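Roller blinds for a west-facing room: our Killach light-filtering pair after a full summer

I have put off writing this because reviewing blinds felt like the sort of thing my dad would do. Then my brother-in-law asked which ones we bought, my neighbour asked which ones we bought, and a woman delivering a parcel asked as well, so I may as well type it out once and send everyone the same page.

The short version is that I love them. I love them more than anyone should love a pair of grey roller blinds!

A bit of background on the room. It's my work room, which means desk, printer, all the paper I should have filed, and a comfy chair for reading that mostly holds the cat. It faces west over the back lane. From two in the afternoon until dinner time it used to be like sitting inside a toaster. We had the old vertical slats in there, the kind with the little plastic chain along the bottom that tangles if you so much as look at it, and by the end three of the slats had come off their hooks and were living behind the filing cabinet.

I looked at curtains first. Curtains are lovely but I have a deep sill in there that I use for everything (seedlings, mugs, mail) and I didn't want fabric dragging over it. Venetians I ruled out because I have cleaned venetians before and I know what I'm like. So, rollers. I got quotes on three: the Sistden blockout, the Olszewski sunscreen mesh and the Killach light-filtering in a colour they call Pebble, a soft pale grey.

The Sistden sample was beautiful fabric, really thick, and if you're doing a bedroom I'd go straight there. For a room you work in all day it's too much. You pull it down and you're in a cave with the lamp on at three in the afternoon. The Olszewski mesh went the other way. Terrific view through it, but I taped the sample over the glass for a couple of afternoons and still had to squint at my screen. The Killach was the one in the middle, and as soon as I held it up to the window I knew. The light comes through it soft and even, a bit like an overcast morning.

The pair came to 655 dollars delivered, with brackets, chains and screws. I thought that was fair for made-to-measure in our size. You can certainly pay less for the ones you trim yourself, and we have those in the laundry, and they have frayed down one side.

Delivery took 12 days. They arrive in one very long cardboard tube, so make sure someone strong is home. Jawad Memon from Girau came to fit them for us, as I'd decided I was not going up a ladder with a drill, and he had both up in 47 minutes including the time he spent talking to the cat. He did show me how the brackets work and I reckon a handy person could manage it. The blind clicks in at the chain end, then you push a spring pin at the other end and lower it into place. If you're measuring yourself, measure the width at the top, the middle and the bottom. Our opening was 9 mm narrower at the top than at the bottom. Houses!

What I like most is how smoothly they run. The chain has a nice weight to it, you don't have to yank, and the blind stops where you let go. I've ended up leaving mine most of the way down with a band of glass showing at the bottom, and that has turned out to be my favourite setting for nearly the whole day. You get the trees, you get a bit of sky if you slouch, and the glare on the desk is gone. In the morning I run them right up and forget about them.

Dust hardly shows on the pale grey. I go over them with the soft brush on the vacuum when I remember, and one splash of coffee came off with a damp cloth and a dab of dish soap (don't scrub, it raises the surface a little).

Now the grumbles, of which I have a few. With two blinds side by side you will get a line of light down between them, and late in the day it's a bright one. It falls across my keyboard for a while around five and I've learned to shift my chair. There is a cover strip you can buy separately and I've been meaning to order it since October. It should be in the box for that money. The bottom rail is also on the light side, so with the window open on a gusty day it taps against the frame, tap tap tap, until you get up and do something about it. And the chain safety clip is fiddly. Do fit it, especially with little ones around, but allow yourself a swear word.

They aren't blockout, either, so please don't put them in a nursery and then write to me. At night with the lights on you can make out shapes from the lane. Fine for a work room, not for getting changed in.

Heat is harder to judge. I didn't measure anything. The room still gets warm on the worst afternoons, but I can stay in there now with the fan going, whereas last summer I was taking the laptop to the kitchen table from lunch onward.

The sill is still completely usable, which pleases me every single day. Ours are mounted with enough clearance that the fabric hangs free of whatever I've left standing there, and I leave a lot standing there. If yours is the same, tell the fitter before he marks the holes, and put your tallest bottle on the sill while he does it.

Would I buy them again? Yes, and I'm about to, for the dining room. I'm going one shade warmer in there and I'll add a note about the colour once they're up.

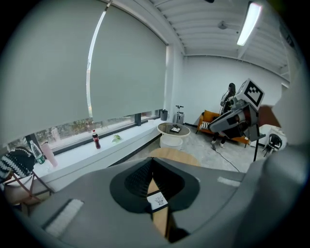
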